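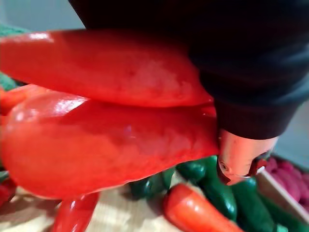 The glossy skin of a red bell pepper

Fruit cuticle is the thin, waxy layer that covers the outer skin of most fleshy fruits, including peppers, tomatoes, and plums. It is made mainly of cutin, a polyester of long fatty acids, with waxes set into it and spread over its surface. The cuticle slows water loss and limits the entry of fungi.

Peppers have no stomata on the fruit surface, so nearly all water vapor leaves through the cuticle or the calyx and stem. Water loss after harvest is the main cause of softening and shriveling -- both appear well before decay in dry storage.

Gloss depends on how smooth the outer wax is. Cuticle thickness varies with cultivar and growing conditions and is usually measured on stained cross sections at a magnification of 400.

See also: Epidermis (botany), Suberin, Epicuticular wax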